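2023-06-26

Began the drinks trial at the Villescombe flat. Limit is 50 ml a pour, 6 pours a vessel, all on the white table. Mendes want the sheet before August.
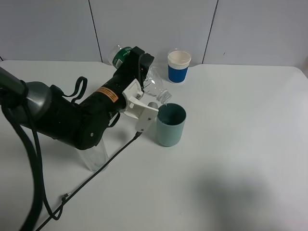
Pouring height matters more than I had allowed for. Last week's figures drifted by 14 ml and I put it down to the scales. With the bottle tipped on its side and the neck pointing down into the pale teal cup, the drop is short, so I have entered it as a low pour. The clear glass gets its own column.

Scales read 944 g for the reference jug - same as at Viltport.
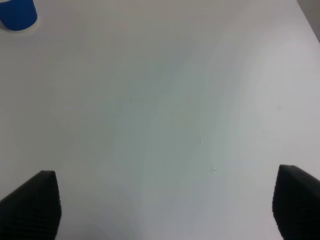 The Skamier scales stay on for the evening, as they wander when cold. Glass column tomorrow, then the high pours. Need more kitchen roll.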